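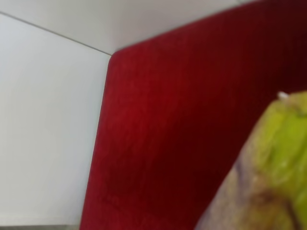

Red Cloth, White Panels: Setting Up a Table for Artificial Fruit

The table at Flevby is prepared the same way every time it is used. A deep red cloth with a soft nap goes over the top, a run of white panels stands behind it, and the pieces are set down one or two at a time. Unathi Ngubane has kept the written procedure for this table since February, and most of our conversation was about the cloth.

"People ask about the fruit first," Ngubane said. "The fruit is the easy part. You buy it, you store it, you put it down. The cloth takes up most of the setup time."

The cloth is draped and left unfixed. An earlier version of the procedure called for clips along the rear edge, and Ngubane removed that step. Clips pulled the fabric into straight tension lines that ran forward across the working area, and those were harder to get rid of than ordinary creases.

"If you drape it, the back edge goes up and down a little where it meets the wall," Ngubane said. "I accept that. A low fold at the back is fine. A ridge in the middle is a problem, because round things roll off it."

Nap direction is written into the procedure as well. Brushed one way the fabric reads as bright crimson, and brushed the other way it goes nearly to maroon. The cloth is brushed from the wall toward the front, in single strokes, and then left for 15 minutes before anything is placed on it. Ngubane has tried a lint roller and does not recommend one. It lifts the pile in strips.

The piece that stays out longest is the bunch of grapes. It is laid on its side, the broad end to the left and the narrow end to the right, a short distance forward of the panels. 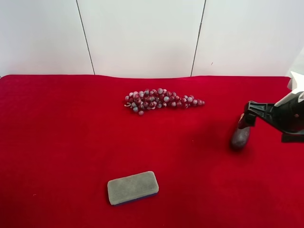 Artificial grapes on the red cloth, with the paneled wall behind.

"Grapes are a good test of a surface," Ngubane said. "You have dozens of small spheres, and they are not one color. Some are burgundy, some are a dusty blue-gray. On a white cloth the pale ones look washed out. On the red, the pale ones separate well and the dark ones less so. You pick which loss you can live with."

The bunch came in a mixed carton from Kumarasinghe, a supplier of display produce. The carton list ran to 223 pieces, and Ngubane sorted them by how they behave when set down, with no attention to what fruit or vegetable they are meant to be. Pieces that lie flat without help went into one bin. Pieces that need to be placed carefully went into another. Anything that rolled was set aside.

The grapes went into the first bin. "It has a lot of contact points," Ngubane said. "You put it down and it stays." Shapes with a single curved side are less cooperative. The procedure gives the eggplant its own paragraph, which says to place it to the right of the grapes and a little forward, close to upright, and to let go slowly.
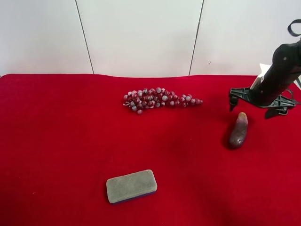
"The nap helps with that," Ngubane continued. "On a bare table a smooth piece will turn until it finds its low side. The cloth holds it where you put it, up to a point. If it leans too far it goes over, and then you have a mark in the pile and you brush again."

Gloss is the other variable. Light on a shiny skin gives a hard highlight, while the frosted finish on the grapes breaks it into many small ones. Ngubane would like all the pieces to have the same finish and has asked Kumarasinghe for a matte range. The answer so far is that the minimum order is too large.

The panels behind the table are from Bavuvau and were picked for being plain. They are white, smooth and matte, and the joints between them show as thin dark lines. Ngubane uses the joints as a reference when laying out the cloth and the pieces.

"I wanted the joints filled at first," Ngubane said. "Then I found I was using them. If the grapes sit between the two lines, the layout is right. I took the tape measure off the equipment list after that."
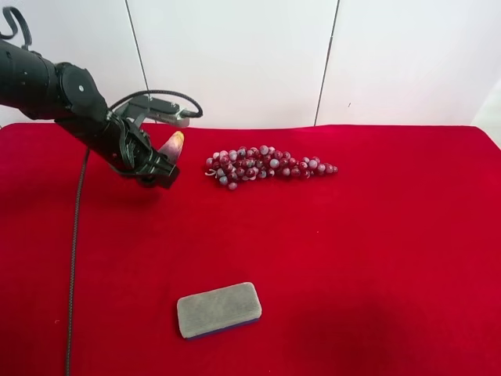 Artificial grapes and a small wedge-shaped piece
Red cloth table, Flevby

Small pieces are kept apart from the rest. Anything the size of a slice or a wedge goes into a shallow tray from Utidell with 20 compartments, and is returned to the same compartment after use. Before the tray, small items were kept loose with the larger ones and picked up scuffs on their painted surfaces.

"A piece that fades from one color to another shows wear very early," Ngubane said. "Pinkish red at one end, cream at the other. Any scratch on the cream end is visible. I check those before they go out and again when they come back."

Cleaning is limited to a dry cloth. Ngubane tested a damp one on two pieces from the reject bin and the finish dulled on both. The red fabric itself is vacuumed with a soft brush head, always in the direction of the nap, and folded as little as possible. Between uses it is rolled on a cardboard tube, pile side out. Rolled pile side in, it came out with flattened bands that took several rounds of brushing to lift.

The next revision of the procedure is due out on Sep 1, 2025. It adds a line on the front corners, where the cloth tends to look darker, and instructions for replacing the fabric when brushing no longer restores the pile. Ngubane has a second length of the same red in storage and has not yet had to cut it.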